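Watamwood Conservation Workshop
Bench notebook, paste and adhesives
8 May 2019

Purpose of entry

To record the preparation of paste batch 499, the first to be made with the Pandey wheat starch, and to set down the changes agreed for the storage trial. The previous supply of starch was exhausted at the end of last week. The Pandey material was ordered as a replacement on the basis of the small sample received in November, which gave a smooth paste with little odor and good tack on medium-weight tissue.

Preparation

The starch was placed in the larger of the glass beakers and covered with 300 ml of filtered water. It was left to soak with a lid on until the end of the morning. Soaking was longer than the written procedure calls for, as the hot plate was in use for the size bath. The starch had settled into a firm layer by then and needed a good deal of stirring before it would lift.

A further 400 ml of water was added before cooking. Heat was brought up slowly with constant stirring. The mixture turned from milky to translucent rather suddenly, and earlier than with the old starch. Anyone cooking from this supply should not leave the pan at that stage. Once thick, the paste was kept on low heat and stirred until it fell from the spoon in a sheet, then poured into the cooling dish and covered with a layer of water.

The paste was passed through the horsehair strainer 2 times. The first pass left a few soft lumps, mostly scrapings from the side of the pan. The second was clean. The color is slightly warmer than that of the preceding batch when the two are set side by side on white blotter, although the difference disappears in a thin brushed film.

Test strips

Strips were cut from the gray repair stock, long side with the grain, and joined in pairs with a narrow overlap. Half were pasted at full strength and half with paste let down to the consistency of light cream. All were placed between polyester web and blotter and put in the Notik press under light pressure. The blotters are to be changed before closing today and again tomorrow morning.

The thinner paste was easier to control and left no shine at the edge of the join. The full-strength strips showed some squeeze-out, which was wiped back with a damp swab. This may be a matter of brush load, and the strips should be repeated before any conclusion is drawn.

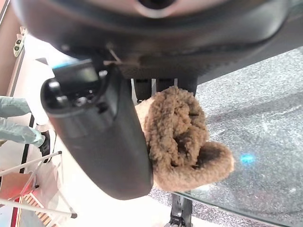 Storage trial

The remaining paste has been divided among the small lidded jars. One group is to stay in the refrigerator under water, changed daily. The second will be kept at room temperature on the shelf above the sink. The third contains Pronine at the strength used for the display mounts and is also to be kept at room temperature. Jars are labeled on the side as well as the lid; in the last trial two lids were exchanged during washing and the results for those jars had to be discarded.

Observations are to be entered on the sheet inside the cupboard door. Please note smell, surface growth, separation of water and any change in tack between finger and thumb. Words such as "fine" or "off" have appeared on earlier sheets and are difficult to compare afterward. A short phrase is sufficient.

Paste containing Pronine is for trial use only and must not be applied to collection material. The jars in that group carry a red band.

Matters outstanding

The horsehair strainer has begun to loosen from its hoop on one side. It held for today but should be rebound before the next batch.

The written procedure still gives soaking and cooking times for the old starch. A revised sheet will be drafted once a second batch has been cooked from the Pandey supply, with the morning soak kept to the stated time so that the two can be compared.

The blotter drawer is low in the heavier weight. Larger offcuts should be returned to the drawer and not to the waste bin.

Strips to come out of the press when fully dry. Peel test to follow, results on the facing page.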